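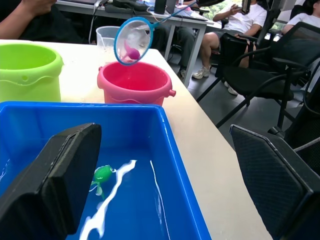 Tangate Pipeline Contracts Data

Version 2, Jan 23, 2008

This data set covers long-term gas supply contracts signed by buyers on the Arango and Silitz pipelines. It was put together for work on price terms and transit risk. Each row is one contract. There are 74 contracts and 3,000 monthly delivery records.

Files

contracts.csv -- one row per contract: buyer, seller, start year, length in years, yearly volume, price formula code
deliveries.csv -- monthly volume at the border meter
codes.txt -- key to the price formula codes

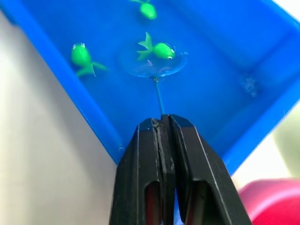
Units

Volumes are in million cubic meters at 15 degrees C. Records from the Brikano station were kept at 0 degrees C and have been converted. The raw values are in the column vol_raw.

Known problems

Three contracts have no end date. These are left blank -- do not read them as zero. Take-or-pay levels are given only where the contract text was open to us. Side letters are not covered.

Changes since version 1

Buyer names now follow one spelling. Double entries for Silitz in January were removed.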